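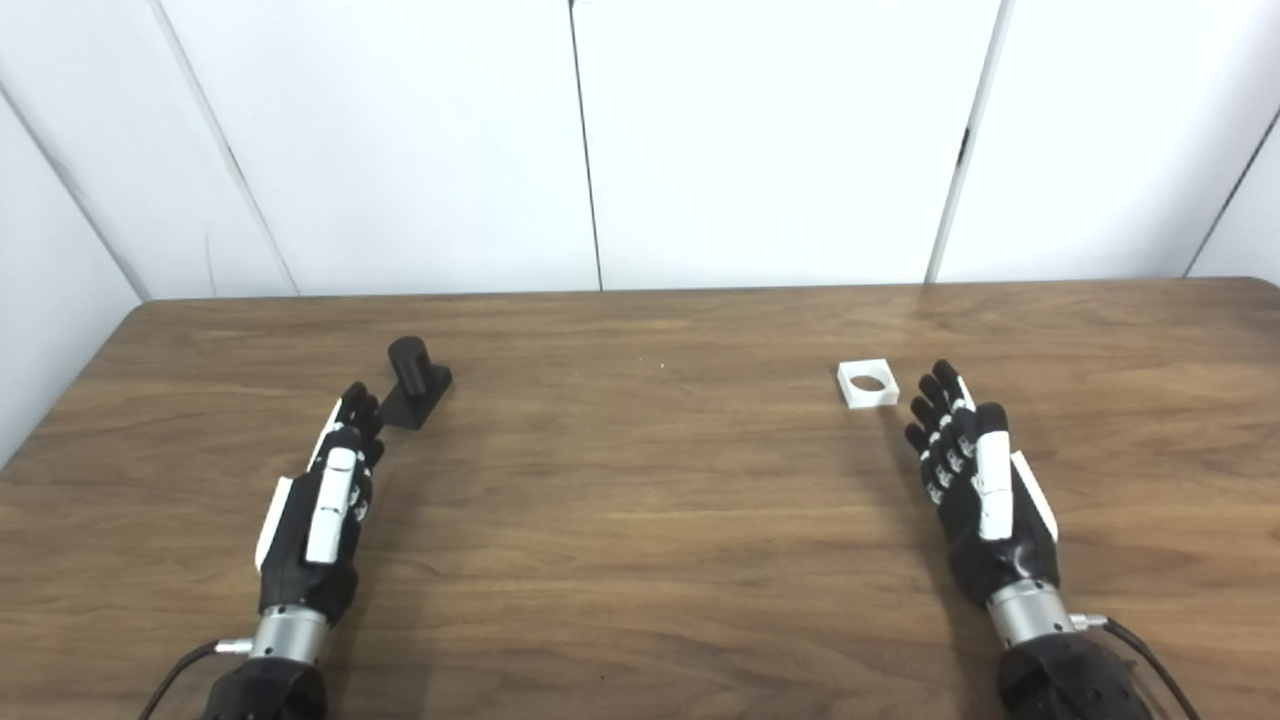

Booking a ceilidh band through an agency: deposit, sound limiter and meals

Posted by Rakena Staff Social Club, 4 Jan 2021
Filed under: Parties and Functions, Live Music

Our club is arranging a summer dinner and dance for members and their guests, to be held in July at Vikness Hall. We wish to engage a ceilidh band with a caller, and have received a quotation from an agency, Stultatov Entertainments. Before the agreement is signed we should be grateful for advice on the following matters.

The agency asks for a deposit on signing, with the balance paid to the band on the night. The form describes the deposit as non-refundable but does not state what happens if the event is moved to another date. Is it usual for the deposit to be carried over, and should this be put in writing?

The hall has a sound limiter fitted near the stage. The band has not played there before. Whose duty is it to check that the band can work with it?

Lastly, the form requires "hot food and soft drinks for all performers and crew". Our caterer charges per head and had not allowed for this. May a payment be offered instead?

The band would play 2 sets, with the buffet served between them. The licence for the hall requires music to end at 11 pm. Any guidance from organisers who have held similar events would be appreciated.

Ikomden Functions Office

The terms you describe are in general use, although the wording differs between agencies and you should rely only on the agreement in front of you.

On the deposit, it is common for an agency to keep it where the client cancels. A change of date is a separate matter and should have its own clause. We ask for wording to the effect that the deposit will be transferred to a new date if the same band is free, and that the parties will discuss a substitute if it is not. The clause should also state how much notice is needed and whether the fee may be raised. A promise made over the telephone is of little use if the member of staff who gave it has since left. Please also check what is payable if the band itself withdraws. A fair agreement will provide for the return of the deposit in full, or for a replacement act which you are free to refuse.

On the limiter, the duty to disclose it normally falls on the client, who holds the contract with the venue. Write to the agency now, giving the level at which the device is set and stating whether it cuts the power to the stage sockets or only shows a warning light. Drums are the usual difficulty. Many ceilidh bands can offer a line-up of fiddle, accordion and guitar with light percussion, and this tends to suit a limited room very well. If the band arrives without having been told, and cannot play, the full fee is likely to remain due. 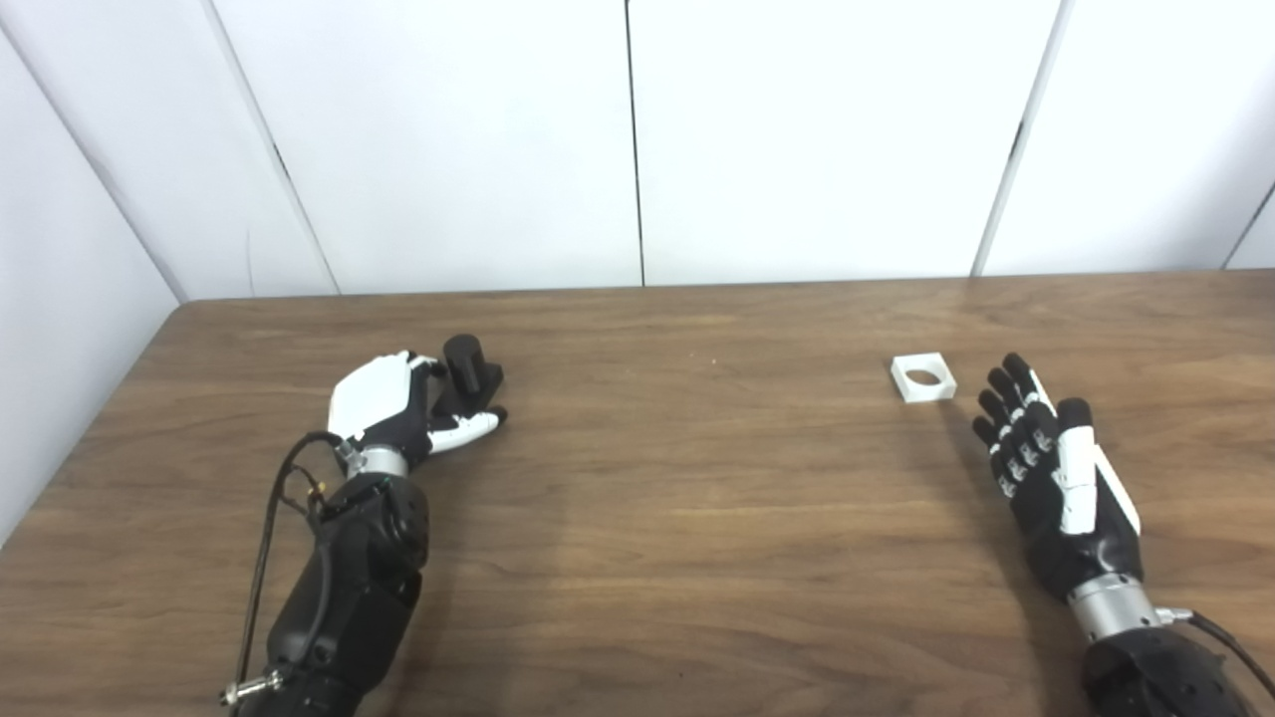 Wooden table and white panelled wall

Meals may usually be replaced by a payment if the band agrees beforehand. Sandwiches are accepted by some and not by others — the agency will know. Do confirm how many people are coming, as a sound engineer or driver may not appear on the publicity sheet.

We would add that your timetable needs care. Dancers are slow to return after a buffet, and speeches overrun. We allow 2 hours between the band's arrival and the admission of guests, which covers unloading, setting up and a sound check. If the hall cannot be opened early enough, say so at once, as some bands charge for a quick set-up and others will decline it.

Vikness Hall Bookings

Please note that the limiter in the main hall is connected to the stage sockets. Bands are not permitted to run extension leads from the kitchen or foyer. A sound level sheet can be sent to the hirer on request and may be passed to the agency.

Performers must provide proof of public liability insurance and in-date electrical test certificates for their equipment. These should reach the bookings office 2 weeks before the event. The finishing time on the licence applies to recorded music as well as live music, so a playlist may not be used after the band has stopped. Hirers should allow for clearing the stage within the hire period.

ceilidh_and_cake

We gave our band vouchers for the fish and chip shop and they were delighted. Ask for a caller who is happy with beginners, it makes far more difference than the band does. Also get the tables moved well back before the first dance, ours were too close and the floor was very crowded all night.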